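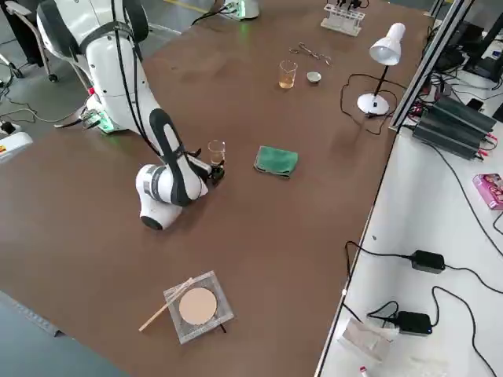 Loltach open day: two arms, one beaker and a very honest fault log

I had a spot on the afternoon tour at Bloxham on Sep 5, 2023, and I went in expecting the usual thing, a robot that waves at you and a table of free pens. What I got was an hour and a half with a team that wanted to talk about the day their two robots bumped into each other. I loved it!

Bloxham is the old building at the back of the Loltach site. Parking is across the road, and you sign in at the side door (the front one is locked, and the sign saying so is on the inside). Grorken has the ground floor, where a small group is teaching a pair of arms to do simple bench chemistry. Pick up a beaker, carry it over, pour a little something in, put it down. Shahla Mazandarani runs the bench and led our group, and she started with the fault before she had even told us what the arms were for.

The two arms stand at the same table and share the space in the middle. Either one can reach in, but they are supposed to take turns whenever the job doesn't need them both. The turn-taking is done by a program the team wrote called Keletti. When one arm has backed out of the middle, it sends a "clear" message, and the other arm goes in. Simple enough that I could follow it, and I fix boilers for a living.

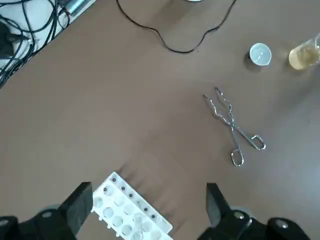 Tongs, crucible and beaker, seen from the wrist camera.

The trouble was in what happened when the message didn't come. Keletti waited 2000 milliseconds, and if it had heard nothing by then, it took silence to mean yes. Shahla put that line of code up on the screen and let us all groan at it. It had been written early on, when only one arm was connected and the tests kept hanging while they waited for a partner that wasn't there. Somebody put in a time limit to get through the afternoon, and it stayed in.

It then stayed in for a very long time without hurting anything. The message always arrived. On run 1807, last December, the network switch was busy copying camera files to a drive and the message got stuck in the line. One arm was still over the middle with a beaker. The other waited its two seconds, decided the way was clear, and came in.

They touched at the forearm. Both arms felt the push and stopped, which is the part that worked. The beaker stayed in the gripper, though some of what was in it went over the table. It was colored water that day. Shahla was quick to say that they'd had something less friendly on the plan for later in the week, and that the stop did nothing at all about the spill. An arm that freezes is safe for your hand. It doesn't help much with an open container that was moving a moment ago.

I asked what the damage was, and the answer was a scuffed cover and a week of lost work. The week went on finding the cause, and that was the story I enjoyed most. They first blamed the arm that moved, and checked its joints and its brakes. Then they blamed the table positions. Both arms had logged the run as normal right up to the contact! It was only when someone lined the two logs up side by side that the gap showed: nine seconds between the "clear" being sent and the "clear" being read, with a crash in the middle.

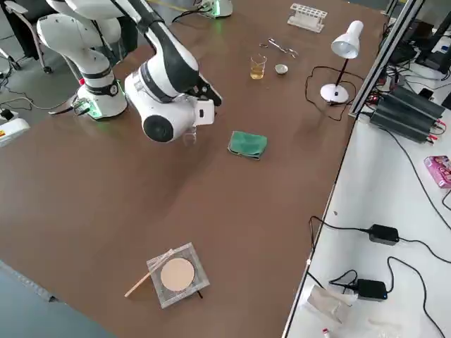 One of the arms over the table with its fingers empty.

So what did they change? The time limit is still there, but when it runs out now, both arms stop and ask for a person. The camera files have their own cable. Each arm also checks the other's real position before it enters the middle, so a lost message can't wave it through. And liquids are carried low and slow, with shallow fills, until the shared part of the job is done.

Then came the bit I'd recommend the trip for. Shahla let us choose when to break it. A boy in our group got to pull the message cable during a run (on her nod, with all of us behind the line on the floor), and the waiting arm simply stayed put and put a notice up on the screen. He asked to do it again, and she let him. The second time the restart didn't take, and one arm had to be driven home by hand with the pendant. She wrote it down in the log while we stood there.

The pouring job is the hard case, because both arms have to be in the middle together and "take turns" is no use.
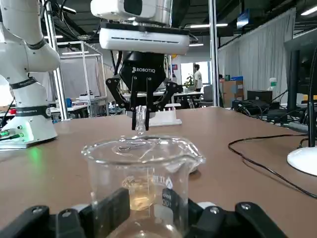 For that step Keletti treats the pair as one machine. If either arm loses contact with the other, both hold still where they are, and neither is allowed to back away by itself, in case it drags glass across glass. Shahla said they argued for days over whether holding still was right when a vial is tipped. Her view is that a few extra drops in the beaker are easier to deal with than a broken vial. Someone at the back wanted to know what happens if the power goes as well, and she said they are still working on that one, and would he like to stay and help.

We ran over, and the next group was already at the side door when we came out. If you go, take the later tour and wear a sweater, as the room is kept cool. Questions go to Shahla at the bench, and she'll show you the log if you ask.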